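How to wash woollen socks without ending up with doll's clothes

Posted October 13, 2018 in Laundry

Every autumn I get the same message from readers, usually with a photo attached of something that used to fit an adult. Wool is not difficult. It just holds a grudge. What follows is the method I've used since I shrank four pairs in one go and had to wear my swimming socks to work.

What you need

A basin or a clean sink
Wool wash (I use Clirkeo, the unscented one, as the lavender makes the dog sneeze)
Two towels you don't love
A drying rack, or the back of a chair

Before you start

Read the label. If it says machine washable, you may use the machine, on the wool cycle, and you may stop reading here with my blessing. If it says hand wash, it means it. If the label came off in March and you've no idea, treat it as hand wash.

Turn the socks inside out. The dirt is on the inside, and so is most of the fluff. Shake them over the bin first unless you enjoy picking bits out of a plughole.

Step 1. Fill the basin

Lukewarm water, the sort you'd hardly notice on your wrist. Hot water is fine for tea. Put the wool wash in before the socks and swish it about. One capful does a basin. Two capfuls also does a basin, but you'll be rinsing until bedtime.

Step 2. Soak

Push the socks under and leave them for 20 minutes. Do not scrub, knead or wring. Rubbing is what turns wool into felt, and felt is a perfectly good material for hats. If the heels are grim, press them a few times with the flat of your hand and let them be.

Dark pairs go in separately. My cheap black ones from Forkside turned the water the colour of a canal for the first three washes, and my cream pair has been beige ever since.

Step 3. Rinse

Tip the water out while holding the socks back, then refill at the same temperature. A sudden change from warm to cold upsets wool more than either one does. Keep going until the water stays clear. Bralitz sells a fancy rinse for 63 pence a sachet, and I've tried it, and I now own several sachets.

Step 4. Get the water out

Lay the socks flat on a towel, roll it up like a Swiss roll and lean on it. Swap to the second towel and do it again. Standing on the roll is allowed, and is the most fun you'll have all evening.

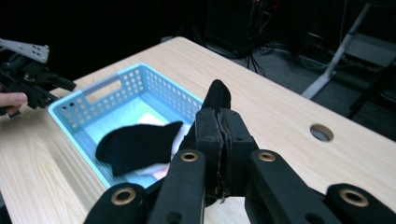

Drying is where good socks go to be ruined, mostly by people in a hurry. Pull each one gently back into shape, toe and heel first, and dry it flat or over a rail, well away from the radiator. If you do have to hang them from something, think about where the grip goes. The black sock in the photo is held by the cuff end, between two flat pads, and on a wet woollen sock that's the end I'd spare, as the ribbing stretches under the weight and then spends the winter round your ankle. Peg by the toe instead.

Step 5. Wait

A thin pair dries overnight. The thick Ocampo walking socks take 2 days in my kitchen and longer if it's raining. The tumble dryer is not your friend here, even on low, even just to finish them off.

If it's already too late

Soak the shrunken sock in lukewarm water with a squirt of hair conditioner for 60 minutes, then stretch it a little at a time while it's damp. You may get half a size back. If the stitches have vanished altogether, it's felt now, and it will make a decent egg cosy.

Next time: what to do about moths, besides swearing.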